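Tendilstead Community Help > Places to Stay > Bookings and Payments

Charged for two nights after moving my check-in date, who do I talk to?

Posted by marlow_k

I booked three nights at the Grabner guesthouse in Tendilstead for August. I booked through Hasari, on the prepaid rate, and the total was charged to my card the same day. Two weeks later my work schedule changed and I needed to arrive one day later. I wrote to the guesthouse by email and asked if I could drop the first night. They wrote back the next morning and said it was fine and they would see me on the second day.

When I got there they had me down for two nights, which was correct. I paid the city tax at the desk and that was all. After I got home I looked at my card statement and I had not been refunded for the first night. There is also a separate charge of 81 that has Grabner's name on it, not Hasari's. One night on my booking was 81, so I assume it is connected.

I called the guesthouse and they said to talk to Hasari. Hasari's chat said the booking on their side was never changed and still shows three nights, and that I should talk to the guesthouse. I have the email where they agreed to the change. I would like the first night back and I would like to know what the extra charge is. Has anyone been through this? My booking did have free changes up to 40 hours before arrival, and I asked well before that.

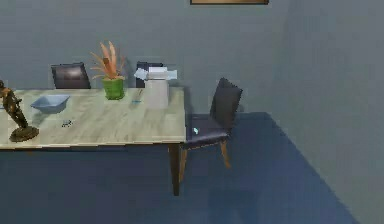

Yoga Saragih
You have two separate problems and I would handle them separately.

The first is the refund. When you prepay through a booking site, the site holds the booking, and a change agreed by email with the property does not reach the site unless somebody enters it. The guesthouse changed their own calendar and left the Hasari booking alone. Ask the guesthouse to confirm the date change in their Hasari partner account, even now that the stay is over. Then write to Hasari by the contact form, not chat, and attach the email. The date and time on the email should show that you were inside the free change period.

The second is the 81. That came from the guesthouse directly, so Hasari can't see it and can't return it. My guess is that their desk system marked the first night as a no-show and charged the card on file. Ask them for an invoice for that exact amount. If they can't produce one, they should reverse it. If they do nothing, dispute it with your bank as a charge you did not agree to. Keep the first night out of the dispute with the bank until Hasari has answered you, or the two amounts will get mixed up.

In my own case the reversal took nine days after the property agreed to it.

gekov_fan
always book direct. had the same thing with a place near the station, never got it back

Dellan R.
I agree with Yoga on most of it. One thing to add is that some places take a deposit against damage at check-in and release it later. Look at whether your charge says pending or posted. If it is pending it may drop off without you doing anything. If it is posted, ask for the invoice as above.

Also check the date on it. A no-show charge would normally be dated the first night or the morning after, and a deposit would be dated the day you checked in.

marlow_k
It is posted, and dated the morning after the first night. I have asked Grabner for the invoice and sent the form to Hasari with the email attached.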